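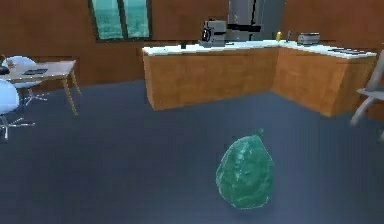
Fig. 1. Rendered kitchen with a green object on the floor.

Who Runs the Watchdog? Leadership Change and Small Investors at the Fustovport Exchange
Project report, Intro to Financial Markets, second draft
Group: Glykeria Drakos, Leonardo Rizzi, Cornel Ardeleanu

1. What we wanted to find out

Fustovport has a small stock exchange and its own regulator, the Market Office. In February the old head stepped down and Paraskevi Liapis took the job. Before that she ran the loan side at Stefanou bank. Our question: does a change at the top do anything to how small investors act in the first weeks? Or do they not notice.

Leonardo's guess was no effect. Glykeria thought trading would pick up. Cornel joined late and didn't put in a guess.

2. Background, short version

The exchange lists 19 companies. Two of them matter most for us, Ornetti (shipping supplies) and Ridetti (packaged food). Both had a bad year. Ornetti put out its accounts late twice and got a warning letter each time, no fine. People on the local investor boards were pretty angry about that and said the Office was asleep.

Liapis said in her first speech that late accounts would now mean a trading halt. That is the only real rule change in our period. Everything else in the speech was general stuff about trust and open markets. We read it three times looking for more.

3. Data

Daily trade lists from the exchange website. We took 20 trading days before the announcement and 20 after. A trade counts as small if it is under the exchange's own small order limit. After removing doubles and canceled orders we had 3789 small trades in total for the two companies.

We also handed out a paper survey at the two broker offices on the harbor street. 491 people filled it in. Some left the last page blank — it was on the back, our fault, should of put an arrow.

Grigoris Tzanetos at the exchange help desk explained the order codes to us. Without that the whole first week of work would have been wrong. Code C is not "closed," it's "corrected."

4. Method

Nothing fancy. Compared average small trades per day before and after, for each company on its own. Then looked at the buy/sell split. Glykeria did it in a spreadsheet, Leonardo redid it from the raw files. First time the totals didnt match because one of us had the day of the announcement in both halves. We dropped that day completely.

5. Results

Ornetti: small trades went up after the announcement, mostly sells. The jump starts the day after the speech and lasts until the end of that week, then back to normal. Looks like people were worried about a halt.

Ridetti: almost flat. Slightly more buying near the end, but that is also when they announced the new plant so we can't say it's the regulator.

Survey: most people knew there was a new head. Far fewer could name her. When asked what would make them trust the market more, the top answer was faster fines, second was lower broker fees, which the Office has no say in.

6. Problems

Two companies is thin. Forty days is short. The survey only reached people who walk into a broker office, so older, and more of them in the morning when we were there. No control market. We wanted to use one from down the coast but their trade lists cost money.

Also we never got the interview with the Market Office. Sent two emails, got one reply saying they would get back to us.

7. What we think for now

The person alone didn't move much. The halt rule did, for the one company it threatened. If Ornetti files late again this year there will be a real test of it, and Cornel wants to keep the spreadsheet going until then.

8. Still to do

Redo chart for section 5 with both companies on the same scale. Check page numbers. Survey form goes in the appendix — Leonardo has the clean copy.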